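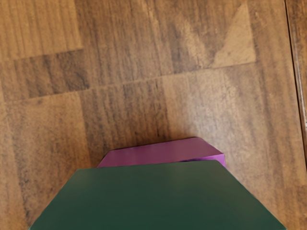 Six Sides, and a Whole Lot of Thread

Wed 2 September

I finished the quilt top on Sunday night, a little after eleven, with the dog asleep on one corner of it and a podcast I had stopped listening to an hour before. I bit the thread (I know, I know, my dentist has spoken to me) and then I just sat there on the couch with the whole heavy thing over my knees, wondering what on earth I was supposed to do with my hands.

Those of you who have been reading since the old site will remember that this one goes back a while. For everybody else, my aunt Lorna started a hexagon quilt sometime in the seventies, and she worked on it in fits and starts until her eyes got bad, and when she moved out of the house in Ellwood it came to me in a hatbox. There were finished rosettes in there, and loose patches, and a big envelope of paper templates cut from church bulletins and utility bills and what I'm pretty sure was one of my cousin's report cards. He did not do well in geography.

I put the hatbox in a closet. I would love to tell you I got right to work, but it stayed in that closet through two jobs and one whole relationship.

Why hexagons

I get asked this at the laundromat, on the bus, and anywhere else I pull out my sewing. People like to know why you would do it the slow way when a machine can run up a perfectly lovely quilt in squares over a long weekend. And my answer is that I'm bad at machines. I've had a sewing machine for years and we've never gotten along. The tension goes, or the bobbin jams, or I sew very neatly through the sleeve of the sweater I'm wearing.

English paper piecing asks for a needle, thread, paper, and some scraps, and it all fits in a cookie tin. You fold the fabric over the paper, baste it down, and then whip the edges together two at a time. The corners come out sharp because the paper makes them sharp. If you've ever had trouble getting points to meet, I can't recommend it enough, because three hexagons come together at a corner as if they'd been waiting for each other, and you feel like a genius, and you did nothing but follow the edge of a water bill from 1978.

I also just like looking at them. I've gotten to the stage where I see hexagons all over the place – bathroom floors, bolt heads, the nice chocolates – and I start pairing colors up in my mind while somebody is trying to tell me a story. A deep bottle green next to purple is my weakness right now. Lorna would have hated it. She believed green went with yellow and purple went with nothing.

What was in the hatbox

I finally opened it in June of the year I had my knee done, when I was stuck in a chair and had already watched all the baking shows. The first thing I did was lay everything out on the bed, and the second thing I did was call my mother to ask what I was looking at.

She knew nearly all of it. The brown check was my grandfather's work shirt. The little blue sprig was a dress Lorna wore to a wedding she wasn't supposed to go to (my mother would not elaborate and I've asked again every Christmas). There was a slippery orange print that neither of us could place, and then my mother called back at ten at night, when I was asleep, to say it was kitchen curtains. The kitchen curtains! I had eaten my breakfast looking at those curtains every summer until I was nine.

Lorna kept a tally in pencil on the inside of the lid. She had planned on 3,000 patches for the full quilt, and she'd crossed them off by the row. I'm not sure she ever believed she'd get there. The pencil gets lighter as it goes along, and in one spot she has written "too hot" and nothing else for what seems to be an entire summer.

A short word about thread, for the people who email me about thread

I've used three kinds on this, and you can tell if you turn it over. Lorna used plain white cotton for everything, even on black, and those stitches have held up beautifully. I started out with a fancy silk that knotted whenever I breathed near it. After that I went back to cotton in a mid gray, and I wouldn't change again. Gray disappears on just about anything. I know there are those who match every seam, and I admire them and have no wish to be them.

Needles: small. Smaller than you think. And please wax your thread, or run it over a dryer sheet, which is what I do and it makes the cookie tin smell like clean towels.

As for the papers, I did give in and buy a pack of precut ones when the church bulletins ran out. They came from Stedia, the craft store over in Drolton, in the strip mall with the good doughnuts. They were very slightly smaller than Lorna's. I basted a whole evening's worth before I noticed. If you're picking up somebody else's project, measure your papers against theirs first, and measure them along the side and also point to point, and then do it again after coffee. I unpicked the lot and said some things.

Keith and the missing row

So this is the part I've been meaning to write up.

Back in the spring I had the top nearly together and I found I was short of the brown check. Lorna had set it in a ring around the center, and there was a gap in that ring with nothing left in the box to fill it. I thought about using something close. I had a perfectly decent brown check from a thrift store shirt and I pinned it in and looked at it for a week, and each morning I walked past and it looked like a substitute teacher.

My mother suggested I try Keith Birkett. He'd lived next door to Lorna in Ellwood for most of his life, and he was the one who had helped her clear out the attic, and my mother had a notion that some of the fabric had gone to his wife for rags. I hadn't talked to Keith since I was in braces. I wrote him a letter, an actual letter, because I didn't have a number, and he called me the day he got it and we talked until my phone died.

It's 145 miles to Ellwood from my place. I drove over on a Saturday and he had sandwiches out, egg and ham both because he didn't remember which I liked, and on the table was a pillowcase stuffed with scraps. His wife passed a few winters ago and he'd never gone through her sewing things. We went through them together. It took all afternoon and he told me about each piece he recognized, and about a boat he once owned with Lorna's brother that sank while it was still tied up.

The brown check was at the bottom, folded in a square, with the shirt pocket still on it. There was enough to finish the ring and a little over. I made a single rosette from what was left, with a dot from his wife's apron in the middle, and I mailed it to him. He called to say it was on the refrigerator.

I've been over to see him twice since then. I'm going again once the weather cools off. He wants me to look at the curtains in the back bedroom, and I have a feeling I'm about to be handed another hatbox.

What comes next

Now I have to quilt it, and I'm of two minds. I could send it out to a longarm person, and there's a very good one a friend of mine swears by, but the waiting list is long and I don't love the thought of putting it in a box and handing it across a counter. Or I could do it by hand in the big hoop, which would take me through the winter and probably the one after that.

For the middle I've bought a batting called Plurnatex that came recommended in the comments (thank you, Pat in the comments). It's a cotton blend, it's light, and it doesn't fight the needle. I stitched up a test sandwich with scraps and ran it through the wash on warm, and it puckered a bit, which I like. Old quilts should look like they've been slept under. The backing is going to be plain unbleached muslin. I did flirt with a print and then I remembered all that whipstitching on the wrong side and how it'll be covered up forever, and I decided the back could stay calm.

I'm looking over the wrong side before I do anything else, with the basting still in and Lorna's papers showing. I've left a few of her papers unpulled at the very edge until the last minute. One has part of a hymn on it and another has a phone number and the word "roofer." I suppose I'll put them back in the hatbox with the lid and the tally.

I filled in the last rows on the lid myself, by the way. I used pencil, same as her, and I pressed a bit harder.

If any of you have hand quilted something this size, I'd be so glad to hear what hoop you used and how you kept your shoulders from seizing up. And if you've got an opinion on green and purple, you can leave that too, but I've already cut the pieces for the pillow.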